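2022-05-09

Shelf pick demos, hand-held grippers, brick wall station. Notes by Kiyoshi Amano.

Target for the shelf task is 30 usable demos per operator. Got 19 from the first operator before lunch and 18 from the second. Rejected takes are in the Sekcombe folder with the reason in the file name. Most were lost tracking, always when the operator turned too far from the marker board. Moved the board closer and angled it toward the shelf — fewer dropouts after that, but check the logs before trusting me.

Apple stays on a middle shelf for this set. Approach straight in, stop, close, back out. Operators want to close while still moving, and the policy copies that.

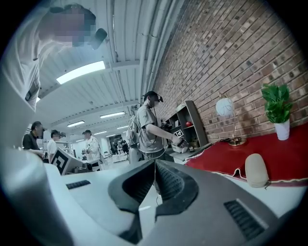 Page last changed by kamano, revision 3

Headset and backpack on before picking up the gripper, otherwise the cable ends up under the strap. Keep it looped at the shoulder with enough slack to reach the lower cubbies.

The ridged fingers hold the apple well with a light squeeze. Did not try the lamp or the plant pot on the red tablecloth, those belong to the table task.

Still to do:
Trim the idle time at the start of each take.
Rerun calibration on the second gripper, width reads wrong when fully open.
Ask Katayama about spare finger pads.
Replay five takes on the arm at low speed before collecting more.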